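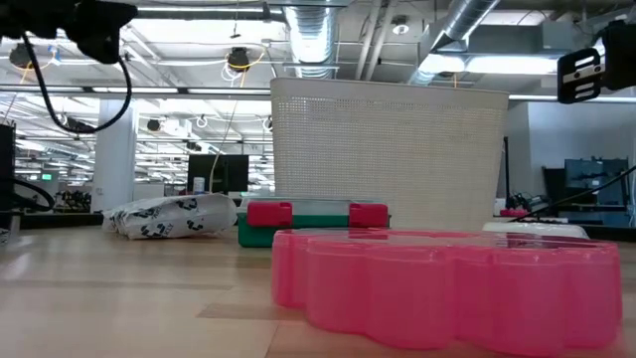
Khôi Đàm

4.2 Packing and closing the storage containers

Before starting, clear a flat part of the tabletop and wipe it down. Grit trapped under a container will mark the wood.

1. Place the perforated basket at the back. It is wider at the top than at the base, so load heavier items first.
2. Open both red latches on the green case and lift off the clear lid.
3. Fill the case to just below the rim. Do not exceed 300 g.
4. Refit the lid. Close the latches one at a time, pressing the lid down beside each.
5. Flatten plastic packages by hand and lay them next to the case.
6. Stand the pink scalloped container at the front, on its base.

Note: Small parts can pass through the holes in the basket. Keep anything under 9 mm in the latched case.

Caution: Do not lift the green case by its latches.

Caution: Wash in water no hotter than 40 °C. Do not use scouring pads on clear or translucent parts.

For replacement latches, see section 9, Rarkstead parts list.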